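Ringside Porch Forums > Indies and Small Promotions > Anyone still trading the old Lurberg Hall tapes?

joclegg
Posted Dec 3, 2018

Hi all, long time reader and very occasional poster. I'm clearing out my late uncle's den and I've come across a big box of wrestling tapes, nearly all of them from the Lurberg Hall shows, and I'd love for them to go to people who will watch them and not to the dump. He labeled everything by hand (bless him, his sevens look like ones) and there are over 100 of them, some with two cards on one tape. I remember going along to a few of these as a kid and being terrified of the Beltska Brothers, who I'm sure were perfectly lovely men.

So my question is, does anyone know what's worth saving first? I have one working VCR and not a lot of patience, and I'd rather copy the rare ones before the machine gives up on me.

Joanne

katalin_m
Joanne, welcome, and I'm so sorry about your uncle. He sounds like one of us! Please, please start with anything marked Nirwood Cup. The promotion taped over its own masters to save money, so the fan copies are all that's left of the first 3 tournaments. The second one has the Lamptey ladder match, and I have been hunting for a watchable copy of that for longer than I care to say. Mine has a weather bulletin across the finish.

I'm off my feet for a while (too many years of taking bumps for very little money), so I have all the time in the world to help you log them. Typing one-handed, so forgive the mess.

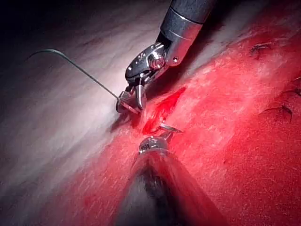 Metal jaws holding the thread, up close to the tissue.

Anyway, back to the tapes. If the label says "HH" in the corner it was filmed from the balcony and the sound is going to be dreadful, but the picture is usually steadier than the ringside ones. Keep both if you have both.

turnbuckle_lu
Heal up soon, Katalin! I'm going to disagree with you a little bit, though, with love. The Nirwood Cup stuff gets all the attention, and two or three people I know of already have decent copies of the second tournament. What I never see is the ordinary monthly cards, the ones with six matches and a raffle. That's where you'd find the young tag teams before they had proper gear or any idea how to work a crowd. I'd copy those first and let the Cup wait its turn.

Also, Joanne, clean your VCR heads every 20 tapes or so. I learned that one the hard way with a tape I can't replace.

Siu-fong

katalin_m
Well, if two or three people have decent copies then they've been very quiet about it, Siu-fong! I've asked on here every winter. I do take the point on the monthly cards, and I'd happily watch every raffle. But if the machine might die, you save the thing that people have been asking for, surely?

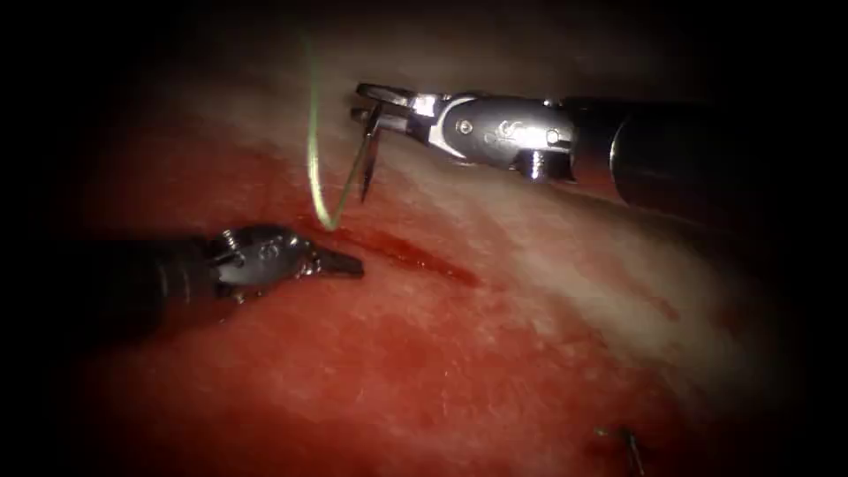 The other thing I'd say is don't trust the running order on the label. The hall used to switch the main event if somebody's car broke down, and people wrote the labels from the printed program before the show had even started. I once waited through two hours of tape for a cage match that had been moved to the following month. I watched the whole card anyway and it was pretty good, apart from a battle royal that went on forever.

hoiyan_c
Popping in because I used to sell programs at Lurberg Hall when I was in high school, and I can back Katalin up on that. We'd be told at the door that half the card was wrong and to keep smiling. I still have a stack of programs somewhere, and some have the real results penciled in. Happy to scan them if it helps you match things up, Joanne. Give me a week or so, they're under the Christmas decorations, and I'll be going in there this month anyway.

On the which-first question, I lean toward Siu-fong. The monthly shows were the heart of that place. The Cup was fun but it was mostly outside names brought in for one night.

turnbuckle_lu
Thank you, Hoi-yan! And Katalin, I'll ask my friend again about the ladder match. He moved house, so no promises.

yeeman_yen
Can I suggest a compromise, from someone who has done this with a box of 100 tapes and regretted the order? Go by condition. Hold each one up to the light, and if you see white dust or the tape looks crinkled along the edge, set it aside and don't play it at all until somebody experienced has had a look. Mold will spread to your machine and then to every tape after it. The healthy ones can wait a year and be fine.

joclegg
You're all so kind, I didn't expect this many answers before supper! I've been through the top layer with a flashlight and most look clean, though a couple have a bit of white on them, so those are in a separate bag. I do have one that says "Nirwood 2 / Lamptey / LADDER" with three underlines. Katalin, I'll put that one on tonight, and then I'll start on the monthly cards for Siu-fong and Hoi-yan.

katalin_m
THREE underlines. Joanne, I'm sending you my address by private message right now, and I'll pay for the postage.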